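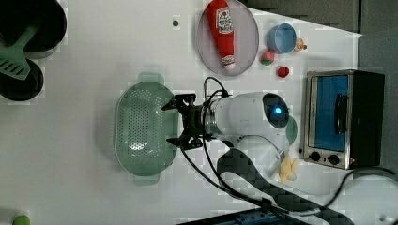 The arm over the colander, Prornholm, a little before lunch.

Casimiro Manzano had washed dishes in four restaurants before anybody paid him to watch something else do it. The something else was white and shiny and hung over a table of toy food, and it had been thinking about a green colander since he took his coat off.

"It's planning," said the young woman from Paver.

"My brother-in-law plans," said Manzano.

She wrote that down, or wrote something down. Her name was Cikow and she had been sent to Prornholm to find out whether working people would trust the arm in their kitchens. Manzano was the working people. They were giving him lunch and a voucher.

The fingers were wide open. He could see what it was supposed to do: close on the colander, lift it, set it somewhere. A child would have done it by now and put it on her head. The ketchup lay on its plate, and past that was the toaster oven with its blue door, and he wondered how long it would take to get to those.

"How many times has it done this one?" he asked.

"Over 500."

"And how many did it get?"

Cikow looked at the engineer, a man called Montoya, who looked at the arm.

"It depends how you score it," Montoya said.

Manzano nodded. He had worked for a chef who said the same thing about health inspections.

The gripper came down, slow as an old man getting into a bath. It closed on the rim. It rose, and the colander rose with it, tilting, and for a second all three of them leaned the same way. Then it slid out of the fingers and clacked on the table.

"That's a partial," said Montoya.

"In my kitchen that's pasta on the floor."

"There wouldn't be pasta in it yet."

"Then what do I want with it?"

Montoya started to explain about next year. Next year there would be real plates, and after that real water. Manzano had been hearing about next year since June, when his niece read him an article off her phone about a machine that would fold his shirts. He still folded his shirts. He did them on the bed with the radio on, and it took him 20 minutes, and he didn't mind it as much as people seemed to think he should.

"Can I try?" he said.

"Try what?"

He reached over, took the colander by one handle, shook it twice the way you shake the water off, and stopped. They were both staring at his wrist.

"Do that again," said Montoya.

"Do what?"

"The shake."

He did it again. Montoya asked for it slower, and then from the other side, and then he went to find a second chair. It was 6 when they let Manzano go. His arm ached as it used to after a double shift, and he had forgotten to ask for the voucher.

At home the breakfast things were still in the sink. He stood looking at them for a while with his coat on, and then he ran the water.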